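Comparing two gripper fingers on a plate pick: how to set up a fair test

14 shares | 6 comments
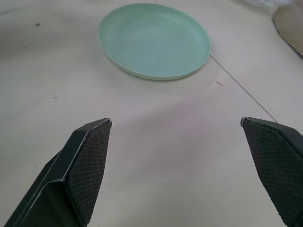

Strobel wrote in to say that a plate is a poor first object for comparing grippers, that a block tells you more about grip force, and that the plate should wait until both sets of fingers have been through the block test. It is a fair point if grip force is what you want to know. This page deals with a different question, which is whether the fingers can get hold of a thin raised rim on a flat table, and a block has no rim. Do the block test as well if you have the time.

The method below compares two sets of fingers on the same arm, with the camera at the wrist. We call them the Venthorpe set and the Corkuvton set. The Venthorpe fingers are long and tapered with a crosshatched pad. The Corkuvton fingers are shorter, with a smooth rubber pad. You can swap in whatever you own.

What you need

One arm with a parallel gripper and a wrist camera. Two sets of fingers that fit the same mount. One shallow plate with a raised rim, plastic if possible. A pale, matt table. Masking tape, a soft pencil, a steel rule and a notebook. A controller that lets you save a pose and set the closing speed and force as numbers. Ours runs Sarnaron, and the menu names below are from that, but any controller will have the same settings somewhere.

Step 1. Mark the plate position

Put the plate where the arm can reach the near edge of the rim without stretching. Draw round it lightly in pencil. If your table has a seam between panels, note where the plate sits against it. A seam makes a handy straight line to check against later, but keep the fingertips off it during the approach, as a small step in height there will upset the low picks.

Step 2. Fit the first fingers and set zero

Bolt on the first set and close them fully with nothing between them. Go to Tool, then Zero, and save. Open them again and check that both tips move by the same amount. If one lags, loosen the mount, push both fingers back against the stop and tighten again.

Now lower the tips until a sheet of paper just drags under them. Save that height as Table. Do this again every time you change fingers. We skipped it once when moving from the long set to the short one and wasted an afternoon on picks that closed on air above the rim.

Step 3. Set the camera

Open the fingers wide and look at the camera view. You want both fingertips in view and the plate ahead of them, between the two tips. With long fingers, the pads will fill a good part of the lower half of the picture. You can live with that so long as the gap between them is clear.

Fix the exposure by hand. Auto exposure on a pale table will shift each time dark fingers move closer together, and the edge of the plate will come and go. Set it so the rim stands out from the table and then leave it alone for both sets.

Do not move the camera between sets. If the shorter fingers show less of the tips, write that down as a result. It matters to anyone who will be driving the arm from the camera view.

Step 4. Save the start pose

Move the arm back until there is open table between the fingertips and the plate. Save this as Start. Every run begins here. If your two sets differ in length, save one start pose for each, with the tips at the same place over the table. Measure from the tips, not from the wrist.

Step 5. Set the speed and force

Use the same numbers for both. We set the closing speed to 30 on the Sarnaron scale and the force to 6. Those are low. A higher force will make both sets look better, and you will lose the difference you are trying to find. Set the hold time to 2000 milliseconds, so the controller waits after closing and before lifting.

Step 6. Run the picks

One run goes like this:

Start pose.
Lower to just above Table height.
Move forward until one finger is inside the rim and the other is outside it.
Close and hold.
Lift by 100 mm.
Hold again, then lower and open.
Put the plate back on the pencil line by hand.

Do 30 runs with the first set, change over, repeat Steps 2 to 4 and do 30 with the second. Wipe the pads and the table before each block of runs. Crumbs and hairs are easy to miss on a pale surface until you look at the camera view.

Keep loose cloth and bags well back from the path of the arm.

Step 7. Write down more than pass or fail

For each run, put one of these words in the notebook:

Held. The plate came up and stayed put.
Tilted. It came up but the far side dropped.
Slipped. The fingers closed on the rim and lost it.
Pushed. The plate slid away before the fingers closed.
Missed. No contact with the rim.

Pushed and Missed are usually faults of the approach. Tilted and Slipped tell you about the pads. If more than a few runs in a block are Missed, stop, check the Table height and start that block again.

Reading the results

Look at Tilted first. A plate held at one edge wants to turn in the grip, and the size of the pad against the rim has a lot to do with how well it resists. In our runs the Corkuvton pads slipped less but tilted more. The Venthorpe pads held the plate flatter, and the thinner tips were easier to place inside the rim. They also pushed the plate more often, mostly when the forward move was set too long.

We kept the Venthorpe set on the arm for plates and bowls. For smooth-sided cups we went back to the rubber pads, using the same steps with the force left as it was.

If you want to test a second plate, change only the plate. Draw a new outline in a different colour and rub out the old one when you have finished.

6 comments | Share this page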